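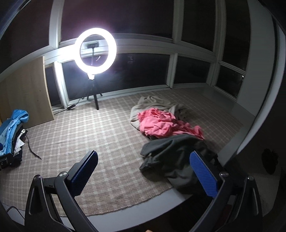
A ring light set up by the windows after dark.

Gisora's living-room concerts are coming back for a second year

July 23, 2019

Great news for anyone who spent last winter glued to the Gisora Sofa Sessions: the online concert series will return in February, and this time it's getting bigger!

The idea is as simple as it was when it started. Local musicians play a short set from home, live, in the evening, and the rest of us listen in from wherever we happen to be. No stage, no tickets, no parking. Last season brought us a cello duo in a hallway, a teenage songwriter with her grandfather on accordion, and that wonderful night when the Vaughan Street brass players squeezed into a kitchen and played until the neighbors came over to dance (they were invited in, and they stayed for soup).

Organizer Wiebke Kettler says 732 people tuned in for the closing night, far more than she had hoped for when she sent out the first invitations.

"I thought it would be my cousins and a few people from the choir," she said. "Then the messages started coming in from folks who hadn't heard live music in years, and I just sat there and cried a little. Of course we're doing it again."

The new season will run to 48 sets, spread over the whole month, with two on most evenings. Each one lasts half an hour and there's a pause in between so performers can sort out their sound. The opening night goes to Dandomell, the five-piece folk band whose harmonies were the talk of the spring fair. They've promised at least two brand-new songs, and if the one they tried out at the library last week is among them, we are in for a treat.

Also on the list so far: the women's choir from Amix, a tap dancer who performs on an old door laid flat on the floor, and a bedtime hour of lullabies from all over the world for families with small kids. Kettler is especially keen to hear from people who have never performed in public. You don't need fancy gear. A phone, a decent lamp and a room where the dog can be persuaded to keep quiet will do nicely, and there will be two practice evenings at the library for anyone who wants help with sound and lighting before their big night.

Rugs and curtains are a real help too, she says. Bare rooms tend to echo, and last year one guitarist fixed the problem by hanging every coat he owned on the wall behind him. It sounded terrific.

Watching is free again. Donations go to the instrument library, which lends violins, trumpets and keyboards to schoolchildren and has a waiting list for nearly everything except the bassoon.

Sign-up sheets for performers are at the library front desk and at the Vaughan Street bakery. Put your name down early, because the evening spots near the end of the month went very quickly last time.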